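The Upgrade Isn't Always Worth the Screws

Every January the same advice comes back around. Don't throw out the old desktop tower, the columns say. Open it up, put in more memory, swap the drive, maybe drop in a better processor, and you'll get years more out of it. I have given this advice myself. I've also followed it more often than I should have, and I'd like to take some of it back.

The machine that changed my mind was an office tower from Zurbridge that I bought used for $74. It came up slow, with a tired hard drive and not much memory. The plan was the standard plan. A matched set of RAM cost me $57, a used processor one step up from the original cost a bit less, and I already had a drive sitting in a drawer. I figured one evening.

It took four. The memory was the right type and the right speed, and the board didn't like it anyway. The processor fit the socket but wanted a firmware update, and the firmware update wanted the old processor back in, so off came the cooler for a second time, and then a third when I'd smeared the thermal paste. The Luvell site listed the part as compatible. The Zurbridge manual listed it as compatible "with certain configurations," a phrase that should have sent me straight to bed.

I'm told this is user error, and some of it surely was. But I notice that the people who call the job easy have usually done it 300 times. They know to lift the retention lever before anything else. They know which clip is going to snap. Easy is a word that belongs to practice, and the articles hand it out to people who have never held a bare processor and don't know they shouldn't touch the underside.

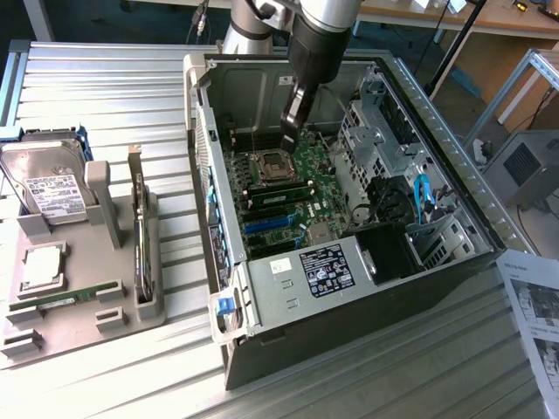

What does go well is the stuff the office makers designed for their own repair staff. Colored latches, drive caddies that slide out by hand, cards you can pull without hunting for a screwdriver. I'll give them that. A technician at a big company could get through a stack of those machines in a morning, and I believe that was the whole idea. The latches were put there to save the service department money. That they also help me in my garage is a nice accident, and it stops exactly where the service department's interest stopped. Try fitting an ordinary power supply in one of those cases and see how far the friendliness goes.

Then there's the thrift argument, the one I find hardest to swallow. By the time I was done I had spent more than the price of the refurbished Cimberg box on the shelf at my local shop, which had a newer chip and drew less power and came with a warranty. I had also acquired 2 sticks of memory that fit nothing I own. Carretero's repair blog has a cheerful spreadsheet for working out what you save by upgrading. It has no column for parts that didn't work out, and none for your evenings.

The green argument is better, but it gets stretched. Keeping a computer going is good. Ordering four small packages from four warehouses to keep it going, and then mailing one of them back, is something I'd want to see added up before anybody congratulates me.

I still think people should open their computers. Blow the dust out. Replace a failing drive, which is cheap and makes the biggest difference anyway. Add memory if you can borrow a stick first and see whether the thing starts. Past that point I'd call it a hobby and budget for it the way you'd budget for fishing. The processor swap in particular I would leave alone unless you like that sort of evening. I have the old chip in a mint tin on my desk, and so far no use for it.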